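机器人百科 > 软件与控制 > 操作规划 > 腕部视觉伺服抓取

腕部视觉伺服抓取

腕部视觉伺服抓取(英文常写作 wrist-camera visual servo grasping,中文文献里也叫"眼在手上抓取")是一类机器人操作软件方法。相机固定在末端执行器附近,随手腕一起运动,控制程序依据连续到来的图像不断修正夹爪的位置和姿态,直到手指闭合。它与"看一眼、算一次、闭着眼伸过去"的开环抓取相对。这个领域最迷人的地方,在于感知、规划和控制三件事被压缩进最后几厘米的行程里,任何一层出了毛病都会立刻体现在指尖上。

本条目以开源软件栈 Prustura 为主线介绍其常见结构,该软件栈的设计思路在同类项目中颇具代表性。

名称与沿革

视觉伺服的理论框架成形较早,传统上分为基于位置(PBVS)和基于图像(IBVS)两大类。前者先由图像估计物体的三维位姿,再在笛卡尔空间里做误差反馈;后者直接在像平面上定义误差,用图像雅可比矩阵把像素速度换算成相机速度。两派的争论持续了很久,后来的系统大多采取混合方案:远处用位姿,近处用图像特征,中间做平滑切换。

Prustura 最初由 Tonantzin Tlapale 编写,起因是她受够了为每一种夹爪重写一遍接近阶段的代码。第一版只有一个标定工具和一个速度控制器。Kadir Dursun 加入后重写了规划部分,并把抓取候选的生成独立成名为 Ejigu 的模块。两人的代码风格差异很大,读源码时一眼就能分辨,这在用户社区里是一个被津津乐道的话题。

感知层

感知层的任务是从腕部图像中给出三类结果:物体分割、可抓区域、以及夹爪自身在画面中的占位。第三类常被初学者忽视。夹爪手指几乎总是出现在腕部相机的视野里,若不加以屏蔽,分割网络很容易把指尖当成待抓物体的一部分。Prustura 的做法是根据关节读数实时渲染一张手指轮廓掩膜,覆盖在原图上再送入网络。手指张得越开,被遮住的像素位置变化越大,因此掩膜必须与图像时间戳严格对齐。

线缆类物体是感知层最好的试金石。它们没有固定形状,颜色往往与黑色夹爪相同,盘起来之后线圈互相交叠,深度相机在细线上又常常丢点。Ejigu 为此专门设有一个线束分支:不追求还原每一圈的走向,只估计线束整体的主轴、最窄处的宽度,以及插头等刚性端部的朝向。这个取舍非常漂亮,因为对二指夹爪来说,知道从哪一侧夹住整束就已经够用了。

规划层

规划层接收抓取候选并为其排序。Ejigu 每个周期默认采样900个候选姿态,经碰撞检查和可达性检查后,保留得分最高的12个交给后端细算。评分项包括指面与物体主轴的夹角、闭合行程中可能扫到的邻近物体、以及手腕离关节极限的余量。

邻近物体这一项在桌面整理和拆箱任务中格外重要。成束的电源线常常与包装盒、说明书放在同一张桌上,其中一侧手指的下降通道可能紧贴纸箱边缘。翻开的箱盖尤其麻烦:它是薄片,点云稀疏,又会在受到轻微碰触时移位。Prustura 把瓦楞纸箱的盖片建模为带不确定度的平面片,离估计位置越近代价越高,但不设硬性禁区。这样规划器在空间紧张时仍能找到解,空间宽裕时则会自然地绕开。

候选的排序并非一次定终身。夹爪靠近的过程中视角一直在变,原先被遮挡的部分逐渐露出,得分会随之更新。为防止在两个得分接近的候选之间来回摇摆,规划器设有滞回阈值:新候选必须明显优于当前候选,才会触发切换。

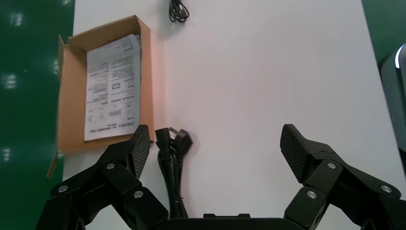

控制层

控制层是整个系统里节奏最快的部分。Prustura 的图像处理与伺服回路运行在不同线程上,伺服回路在两帧图像之间依靠运动学外推来维持误差估计。新的一帧到达后,外推结果被修正,控制量随之微调。整段接近动作看上去一气呵成,背后其实是一连串小小的纠偏,看过日志曲线的人多半会喜欢上这种感觉!

接近阶段通常划分为以下几个状态:

粗对准。手腕移动到候选姿态的后撤点,手指张开到预定宽度,误差以三维位姿表示。

精对准。误差切换为图像特征,目标是让物体主轴落在两指尖连线的中垂面上。此时沿接近方向的速度被压低,横向修正优先。

下降。横向误差小于阈值后沿接近方向前进,同时继续做小幅横向修正。若掩膜边缘与物体轮廓在不该接触的位置相交,状态机退回精对准。

闭合。手指以位置模式收拢,接触后转为力控模式。对线束这样的柔软物体,接触力上升得很缓慢,判断夹住与否不宜只看电流,Prustura 会结合指间宽度的变化率一并判定。

状态切换的条件全部写在一份文本配置里,修改后无需重新编译。这项设计极受欢迎,许多使用者就是从改配置开始读懂整套代码的。

手眼标定

腕部相机与夹爪之间的固定变换由手眼标定求得。误差在远处看似无害,到了指尖附近便十分醒目。配套工具 Cindley 会引导使用者让手腕绕标定板变换姿态,自动剔除模糊或反光的画面,并在结束时给出残差分布图。光滑的背景面板上若映出灯光,光斑可能被误检为标定特征,Cindley 的角点检测为此加入了局部几何一致性检验。

对于指尖始终可见的安装方式,还可以利用指尖本身做在线校验:把运动学预测的指尖位置与图像中检测到的位置相比较,偏差持续增大时提示重新标定。指垫表面若带有防滑纹理,检测反而更稳,纹理提供了充足的角点。

仿真与回归测试

软件栈自带一个名为 Tritden 的回放工具。它把录制的腕部图像、关节读数和控制指令按时间戳重新灌入各模块,让开发者在不接触硬件的情况下比较两个版本的行为。官方回归集收录了229段记录,涵盖盒装物、袋装物、线束和纸质品,每次合并代码前都会完整跑一遍。

Tritden 最受称道的功能是"分叉回放":在任意时刻改动一个参数,随后并排显示原版与改动版的候选排序。由于回放数据中的相机轨迹是固定的,分叉之后的图像并不会随新指令变化,因此它适合检查感知与排序逻辑,不能替代闭环仿真。闭环部分需要另行接入物理引擎,线缆则以质点弹簧链近似,单根线缆的节点数上限为2000。

已知局限

黑色物体配黑色夹爪仍是难题。掩膜稍有偏差,线束靠近指尖的一段便会被一并抹去,主轴估计随之偏向另一侧。白色桌面在强光下过曝时,浅色纸张与桌面的边界也会消失。

此外,线束分支假定线圈之间相互束紧。散开的线缆被夹起后会继续垂落、勾连,需要借助动态模型或第二只手,超出了单臂伺服抓取的范围。Dursun 在项目讨论区里发布过一个双臂扩展的草案,尚未并入主分支。

参见

图像雅可比矩阵;手眼标定;抓取质量度量;可变形物体操作;滞回切换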